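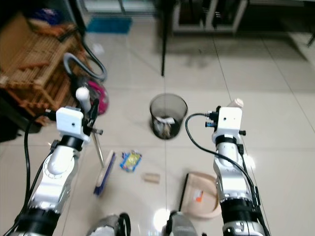
5. Open-Day Demonstration

5.1 Setting and purpose

The sweeping task was shown to visitors during the open day at Mellberg in August. Earlier sections report results collected with only the operators present. The open day differed in two respects that matter for the analysis: people walked in and out of the room during trials, and the trash was chosen by the visitors from a box we supplied. We treat the session as a field check of the Varier controller and keep its results separate from those in Section 4.

Figure 3. Work area for the sweeping task. The left arm holds the broom. Between the brush head and the dustpan are a snack wrapper and a small cardboard piece; the wastebasket stands behind them.

5.2 Procedure

Each trial began with both arms in the rest pose and the broom already in the left gripper. A visitor placed two items on the tiles within reach of both arms. The operator then started the controller and took no further action unless an arm stopped or a visitor stepped over the tape line. The left arm swept the items toward the dustpan, the right arm lifted the pan, and the contents were tipped into the wastebasket. As shown in Figure 3, the basket was kept close to the sweeping path, which shortens the carry but leaves less room for the brush on the return stroke.

A trial was scored as complete when both items were in the basket. Partial results were logged but counted as failures. The time limit was 100 seconds, measured from the first motion of the left arm. Stops called by the operator for safety were removed from the data and the trial was repeated with the same items.

5.3 Results

We recorded 93 scored trials. Wrappers and cardboard behaved differently under the brush. Cardboard pieces slid in a nearly straight line and usually reached the lip of the pan in one or two strokes. Wrappers were lighter and tended to ride up on the bristles, so that a stroke ending at the pan could carry the wrapper back with it. Most failures were of this type. A smaller group came from the pan turning slightly on the floor when the brush pressed against its lip.

Reflections from the glossy tiles were a concern before the session. The item detector was trained on 865 labeled views, few of them from polished floors. In the logs, false detections on bright patches appeared in four trials. In each case the left arm made one extra stroke over bare floor and the trial went on as normal.

5.4 Remarks from visitors

Comments were written down by Veronica Ene, who also ran the question table. The most common question was why the robot did not pick up the items directly. The Pop planner used in our earlier work does so, but thin wrappers lying flat on tile are hard to grasp, and a tool lets one motion handle several items. Several visitors asked for a shorter pause before the pan is lifted. The pause is a fixed wait for the force reading to settle and was left unchanged for the comparison with the Jullton data in Section 6.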